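# Why Is There a Classroom in the Parking Lot?

If you go to school in Varnstead, you may have come back in the fall and found a long beige box sitting where the teachers used to park. It has windows, a ramp, and a door that sticks. Grown-ups call it a portable. It is a classroom that came down the road on a truck, and you may be doing fractions in it until you're in middle school.

## The school ran out of rooms

Arthur Elementary was built for a smaller number of kids than it has now. This year it has 557. You can squeeze an extra kid into a class, and then another one, but after a while somebody is doing their spelling test in the supply closet, and the fire marshal has opinions about that.

The school could build a new wing, with bricks and hallways and a drinking fountain that shoots too high. A wing takes years. First people argue about it, then they vote on it, then they draw it, and then they argue about the drawing. Kids keep turning six the whole time.

A portable takes one summer.

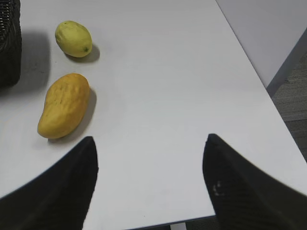

It is also much cheaper than a wing, and when the school is finished with it, it can be sold or sent to another school. Try that with a gym.

## How it gets here

Most portables are too wide for a road, so they come in two halves. Each half rides on its own trailer, with plastic sheeting over the open side that flaps like a giant sandwich bag. The trucks like to come early in the morning, when there are fewer cars to annoy.

Ours came from a company called Hudent. Before the trucks arrived, a crew had to:

- scrape the ground flat
- set out rows of concrete blocks for the building to sit on
- dig a trench for the wires
- measure everything, then measure it again while frowning

The halves get pushed together and bolted. Somebody covers the seam with a strip of carpet, and that is the bump your chair leg catches on.

## What about bathrooms?

Ah. Most portables don't have them. Pipes cost a lot of money to run under a parking lot, so you walk to the main building. At Arthur that is 200 steps if you are calm and far fewer if you waited too long.

The heat is separate too. A portable has its own heater hanging on the outside wall. It makes a noise like a cow clearing its throat, and it usually starts just as the teacher says something important.

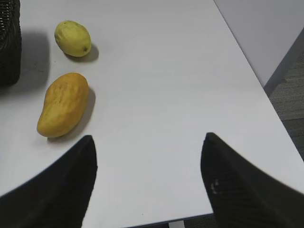
## Why does the floor sound like a drum?

There's empty space under it. The building rests on those blocks, with a gap underneath for air, wires, and every tennis ball you will ever lose. When 8 pairs of boots cross the floor at once, the whole room goes *boom*. Please do not test this during reading time. Your teacher already knows.

## Will it ever leave?

The plan says "temporary." That's a grown-up word, and it stretches. The portable at Jondus School was supposed to stay for six years. It now has a vegetable garden, a mural of a whale, and a second coat of paint, and it doesn't look packed.

If yours does get to go, it leaves the same way it came: unbolted, wrapped up, and driven off in two pieces. Check under it for your tennis balls first.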